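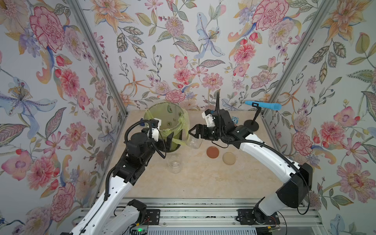
Peonies and lilies on every side.

Monday, gone eleven at night

Back from the registration meeting, feet killing me. Quick notes before I forget the lot.

Hall at Hundwood, heating stuck on. More people than chairs. Mostly structural lot, a few fire people at the back, two lads from Trolaver who left at the tea break. Draft rules for the register finally out, printed copies, mine missing page 12 so had to read over Xiaoqing's shoulder.

Main points as I got them down –

Anyone signing off a design has to be on the register. Working under someone who is registered still allowed but they have to be properly supervising, not just initialling. Big row over what "properly" means. Went on and on. I said my bit about site visits, voice went wobbly, sat down again.

Fee is 300 for first go, then less to renew, didn't catch how much less. Xiaoqing Tang thinks it's fair. I think it's fair if you've got a firm paying it. Sole people like me, different story. Asked about paying in two goes. "Will be looked at." Hm.

Also 2 referees, both have to have seen your work in the last few years. Old Nam job would do for one. Not sure who for the other, the Skada people have all scatterd since it was finished. Must ring round. Not looking forward to that, haven't spoken to any of them since the business over the retaining wall drawings, and that wasn't even my drawing.

Training hours to be logged from April. Logged how? A form. Which form? Not written yet. Wrote that down and underlined it.

A man in a green jumper said the public thinks we're all checked already, same as doctors. True. My own sister thought so. I told her years ago that where we are anyone can put engineer on the van and she didn't beleive me.

3,316 names on the old voluntary list, apparently, and they don't get carried over automatically. Groans at that. Everyone applies fresh. So I need degree certificate (loft? blue folder?), insurance letter, work history with dates. Dates! Half my early jobs I could only tell you what the weather was doing.

Xiaoqing drove me home, we argued the whole way about grandfathering. She says if you're any good you'll pass. I say you can be good and still hopeless at forms. Left it there. She's lending me her filled-in copy to look at, kind of her, she's miles ahead of me as usual.

To do – loft. Insurance letter. Ring someone from Skada. Comments on the draft, almost a page already in my head, mostly about supervision and the fee. Keep it polite.

Forgot to eat. Toast then bed. Site at seven and the boots are still in the car.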